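Re: Gunberg pantry bins, worth it?

trekusgate_mom
I paid $193 for the full Gunberg set in April and I'm still a little mad about it. They stack fine, but the lids pop off if you look at them wrong!

bovo249
Mine are great - two years and no cracks. Maybe you're overfilling them? I keep rice in the frosted kind with the thick rim, and baskets with holes for onions.

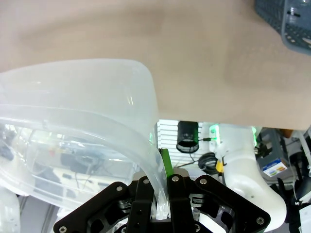
Reply #3
pantrypacker
Nope, I'm with the first poster. Returned mine and went back to old jars (free!).

bovo249
Jars weigh a ton though. Agree to disagree.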